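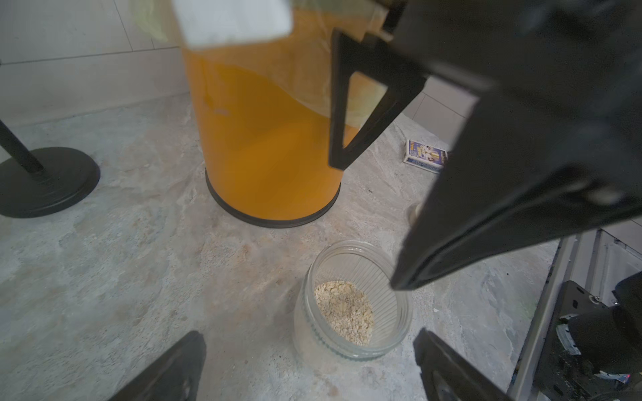 Boris Jurić wrote in to say that a robot paper with no clean table in it is a robot paper he can't grade. Too many things change at once, he says, so when the arm misses you have no idea what you've learned. He'd take one jar, one gray mat, one overhead light, and a long row of identical trials, thank you very much.

I like Boris's letters and I've printed several of them, but I think he has this one backward, and the Brurkomora results from July are why I've been going around all week bothering people on the subject!

If you haven't read the write-up, the method is simple enough to explain over lunch. Ingeborg Baumgart and Senad Atanasov wanted a robot that could deal with small open containers on a kitchen counter, the sort with a little dry stuff left in the bottom. Glass is miserable for this. You can see the counter through it, the rim catches light in odd ways, and depth sensors tend to look straight through the walls and report whatever is behind them. The usual answer is to put the jar on a plain background and add more sensors. They went the other way. The robot gets a small camera at the wrist and that's it, and the training happens on counters where people keep their stuff: bags draped over things, a matchbox, crumbs, stone with a pattern busy enough to hide a spoon on.

Then comes the part I love. They split the same total amount of training time two ways. One version of the robot learned everything in a single kitchen. The other learned in 4, with a quarter of the time in each, so it never got to know any of them very well. Both were then taken to a kitchen in Cultville that neither had been trained in and given 13 tries. The single-kitchen robot managed 4. The other one managed 12.

I read that table twice and then went for a walk.

Yes, it's 13 tries. Boris will point this out, and he'll be right to. I would love to see the whole thing run again by a lab that doesn't know Baumgart and Atanasov and has no reason to be nice to them. I'd also love to know what went wrong on the one miss, which the write-up handles in half a sentence (come on, you two, the miss is the good bit!). And a jar is a jar. I wouldn't bet on any of it carrying over to a wet dishcloth.

But look at what the comparison holds still. Same arm, same camera, same hours, same test. The only thing that moves is how much of the world the robot got to see while it was learning. You can grade that, Boris. The mess on the counter is the thing being measured, and you measure it by having more of it or less of it.

What bothers me about the gray mat is how long we've let it stand in for care. I spent years with the Pons arm doing beautiful tidy trials, and I could tell you its success rate to the decimal, and then someone left a coffee cup by the mat and the number was gone. I had been measuring the mat. Ljubica Yordanov told me so back then and I was rather short with her about it.

So my request to anyone starting a project this fall is to spend the first month moving house. Borrow a counter. Then borrow another one, ideally from a person with terrible taste in stone. Keep the jar the same if you must, and write down every miss with whatever was standing next to it at the time. I will happily read forty pages of that, and I'd like to print some of it too.

Filed under: Opinion, Robot Learning, Letters & Replies

Search this site Enter keywords Go

More like this
Bujar Ivanov on why wrist cameras need dirtier lenses
Stendutgate: a gripper test we should have stopped sooner
Letters: in defense of the overhead light
What the Pons arm taught me about coffee cups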